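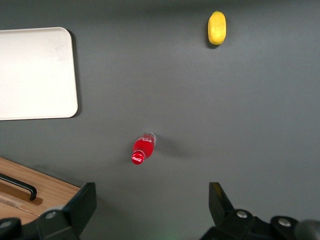
Sorting Groceries Onto a Tray: Does the Order Matter?
Project report, Design of Everyday Work, Dradville campus

1. Why we did this

Our course reader claims that people unpack groceries faster when they place the awkward items first. The claim comes with no numbers and no description of what "awkward" means. We picked it as our topic mostly out of doubt. If it were true, it ought to show up with very few items, so we kept the task small: one lemon, one small bottle of Coca-Cola, one off-white tray with rounded corners, on a dark gray tabletop. The tray starts empty. Both items end up on it.

2. Method

We ran 600 trials in June. In half of them the lemon went first, and in the other half the bottle did. The bottle always started on its side, the lemon well away from everything else. A trial was thrown out if an item left the table or came to rest on the rim of the tray.

We had planned on 900 trials. The room was booked for another class in the afternoons and we lost most of a week, so the last block was dropped. We don't think it would have changed much, but we can't prove that.

3. What we found

Very little. The two orders came out so close that we would not bet on either. We logged 211 trials in which an item had to be moved a second time after it was already on the tray. Most of these involved the bottle, which is what you would guess of something round lying on its side. They were spread over both orders. Anyone hoping for "bottle first" as a rule for packing bags will not find it here.

One member of our group argued that the lemon was the awkward item all along because it tapers and doesn't sit the same way twice. That may be right. It also shows how weak the original claim is, when three people looking at two objects can't agree which one it applies to.

4. Problems

The tray has scuffs on its flat part and we never checked whether they affect sliding. We used one tray throughout. Two items are probably too few for any real order effect, and the Turkow handout, which we read too late, suggests at least five.

We also got better with practice. Our late trials were cleaner than our early ones in both orders, and that change was bigger than anything we can pin on lemon or bottle.

5. If someone repeats it

Use more items, include something soft, and decide what "awkward" means before starting. Swap the tray halfway through. We would not repeat the two-item version.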